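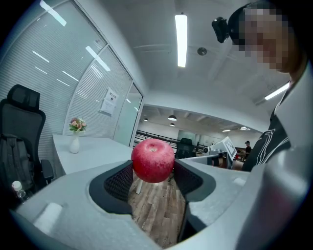
May 25, 2003

Went to the Irero open day in Temdale. They make the online game Golob, and once a year they let players into the office. Tickets were limited to 50 and mine cost nothing, but the train ride is long.

The tour began in the server room, which is small and loud. Golob runs on four machines there. Peak load in March was 411 players at once, and they want to handle 500 by the end of the year.

After that we got to play the new zone, Cekdale. It is a harbor town with a night market, a ferry and a fishing contest. I spent most of my hour on the ferry. Chat works on board now — it used to drop every time you crossed a zone line.

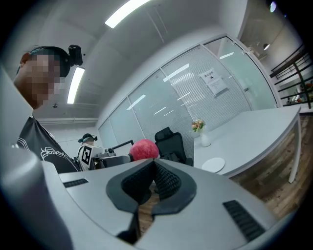
The fishing still needs work. Bites come too fast and the rod sounds are placeholders. One of the artists told us Cekdale uses 341 new textures, and the water does look better than in the old zones, though my frame rate dropped near the docks.

Questions ran over time. No player housing this year. Guild banks are planned, no date. Mac version: "maybe."

Lunch was sandwiches. Everyone got a poster of the world map, but it still has the old coastline on it.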